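Alville Tenants and Residents Association
Minutes of the February general meeting

Held in the ground floor meeting room, 7:00 p.m.

Chair: Illia Kostiuk
Minutes: Lev Sirko
Present: 20 members, as per the sign-in sheet

1. Minutes of the last meeting

Accepted with one correction. Under laundry room hours, "closes at 9" should read "closes at 10." The sign on the laundry room door already has the right time.

2. Matters arising

The outside light by the east stairs has been replaced. The one by the bike racks has been replaced too but flickers. Illia will report it again.

The letter to the city about the crosswalk on Ridamlow Street was sent. A reply came saying the request has been logged. Members felt this did not tell us much. Lev will write again in the spring if nothing more is heard.

The lost and found box will be cleared out at the end of the month. Anything left in it goes to the thrift store.

3. Water shutoff

Timmermans, the plumbing contractor, will replace the main valve in the basement. Water will be off in the whole building from 9 a.m. until early afternoon. The management office will put the date on the front door and in the elevator at least a week ahead. Residents should fill a pitcher or two the night before and make sure all faucets are closed before going out. After the last shutoff one kitchen sink overflowed into the apartment underneath.

A member on the top floor asked if water pressure will be better after the work. Timmermans told the office that the valve is old and may be part of the problem, but they would not promise anything. To be looked at again once the work is done.

4. Trash and recycling

There was a long discussion on this item. The hauler has left the recycling dumpster behind twice with a tag on it saying the load was mixed. When this happens the dumpster stays full until the next pickup and people start leaving things on the ground next to it.

The main problem is plastic bags. The hauler does not take them in the recycling dumpster, whether they are empty or have other recycling inside. Bottles, cans and jars should be tipped in loose and the bag taken back home or put in the trash. Food trays need a quick rinse. Cardboard should be flattened – several members said the boxes from deliveries are filling the dumpster by the middle of the week.

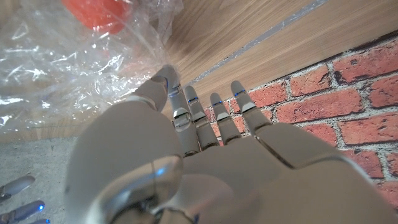
Can clean plastic bags be recycled anywhere nearby? The Mimomari grocery store has a drop-off bin inside the front entrance and takes clean, dry bags and wrap during store hours.

It was agreed to put a new sign on the dumpster with larger print and fewer words. The old sign lists everything in two columns and is hard to read after dark. Lev will write a draft and bring it to the next meeting. A suggestion to lock the dumpster and hand out keys was put to the meeting and did not get enough support.

Large items were also raised. A mattress was left by the gate for most of January. The office will arrange a pickup for furniture if residents call first, and there is no charge for the first item each year.

5. Money

The balance in the association account is $331. The only payment since the last meeting was for printer paper and stamps. Members agreed to spend up to $20 on the new dumpster sign, including lamination.

6. Spring yard sale

It was agreed to hold the sale in the side parking lot as last year, weather permitting. Tables will cost $3 each to reserve. Sellers bring their own change. Whatever does not sell has to go home with the person who brought it – last year there were four boxes of books left by the fence and it rained that night.

Illia will ask the office if the lot can be kept free of cars from 7 a.m. A member asked if food could be sold. Packaged snacks and coffee are fine. Hot food would need a permit and it was decided to leave that out this year.

7. Other business

Noise from the ball court after 10 p.m. was mentioned. The gate is supposed to be locked by then. Illia will ask the office who has the key at present.

A member on the second floor is looking for someone to share rides to the medical center in the mornings. Please leave a note in the association mailbox if you can help.

The hallway carpet on three was brought up again. No news.

The meeting closed at 8:25 p.m. The next meeting will be in March in the same room, same time. Items for the agenda should be given to Lev Sirko beforehand.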